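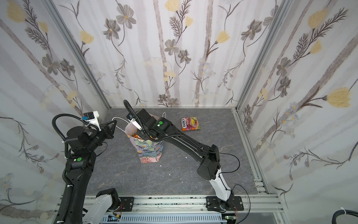 Sivakumar asked me last week why anyone would need 11 pages of rules for two arms that share one floor, and said a decent emergency stop ought to cover it. Fair question! I used to think the same.

So I'm very happy to tell you that Sanden is putting out its Shared Floor Guide, free for any shop or lab to use, on June 2, 2020. We wrote it with the folks at Clemier, who argued with us over nearly every line (the part on cable slack took most of March).

The guide sticks to everyday bench work - a gift bag, a flat box of candy, that kind of thing. It has 5 checks to run before power goes on, and it asks you to write down which arm may enter the middle first, how far each gripper opens, and who can change the speed limit. It doesn't replace your own risk assessment or the law where you work, so please keep doing both.

Our Drultodby site tried the draft for 3000 hours, and I rewrote the restart section twice after reading their notes. Printed copies can be ordered from the Sanden office, extension 3735. Send corrections there too - I read them all.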